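Section 4: Loading songs and building your first set

By now the Tredlow loop pedal is powered up, the green light is steady, and you have played the demo track often enough to annoy everyone you live with. Time to put your own music in it.

Before you start, have these ready:

The USB cable that came in the box
A computer with at least one free port
Your songs, exported as WAV files
Headphones, or very patient neighbors

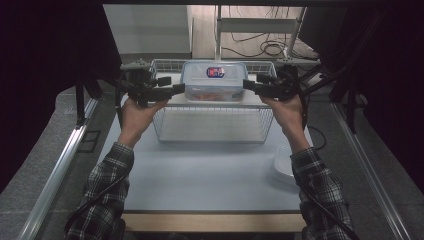 Photo: Kayode Ogbonna

4.1 Transferring songs

1. Turn the master volume all the way down. Yes, all the way.
2. Connect the pedal to your computer and wait for the display to read LINK. It takes a few seconds and cannot be hurried by staring.
3. Open the folder called SONGS. Leave the folder called SYSTEM alone, however interesting it looks.
4. Copy your files across. The pedal holds up to 200 songs, or nearly 11 hours of synth-pop, whichever runs out first.
5. Eject the pedal from your computer before you pull the cable. The display will read BYE.

Note: File names longer than 53 characters will be shortened on the display. If your entire catalog begins "Final Mix Really Final," you may want to rename a few things before the show.

Note: MP3 files will copy over without complaint and then refuse to play. We have raised this with the software people. They agree that it's annoying.

4.2 Building a set

1. Press SET, then turn the large knob to an empty slot.
2. Press the knob to open the slot. The first song in your library appears.
3. Turn the knob to find the song you want and press ADD.
4. Repeat until you have a set, or until you remember you only have four songs.
5. Hold SET for two seconds to save. The light blinks twice.

To move a song, highlight it, hold ADD, and turn the knob. To remove one, highlight it and press CLEAR. This takes it out of the set but leaves the file where it was, so your eight-minute ambient intro can be restored once the drummer has calmed down.

Caution: Holding CLEAR for five seconds erases the whole set. There is no undo. There is a message asking if you are sure, and people on stage are always sure.

4.3 Setting the click

The click goes to output B only. Run it to your drummer's headphones and keep it away from the main speakers, unless you want the audience to hear how the trick is done.

1. Choose a song in your set and press TEMPO.
2. Tap the footswitch four times at the speed you want, or dial the number in with the knob.
3. Set the click level. Start at 40 out of 100 and go up from there.
4. Press TEMPO again to save.

Three click sounds are supplied: Skikska (a dry woodblock), Laur (a soft beep) and Clinenley (a cowbell). The cowbell was supposed to be a joke. It is now the one most people use.
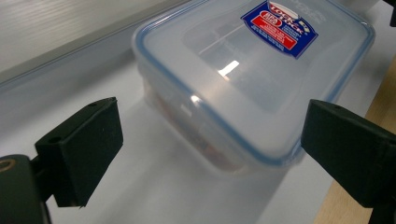 Fig. 4-2. Food storage container with clear lid.

4.4 Checking the set before a show

1. Play the first ten seconds of every song through the actual speakers you'll be using.
2. Step through the set with the footswitch, in the shoes you plan to wear. Platform boots cover two switches at once.
3. Unplug the pedal, plug it back in, and confirm that your set is still there.

If the display reads NO SET, the set was not saved. Go back to 4.2 and hold SET a little longer this time. If it reads ERR 3, the last transfer was interrupted; delete the damaged song and copy it over again.

Caution: Do not update the pedal's software on the day of a show. The update screen will tell you it takes a minute. Section 9 covers updates in full, along with how to go back to the previous version.

Continue to Section 5 to connect a second pedal.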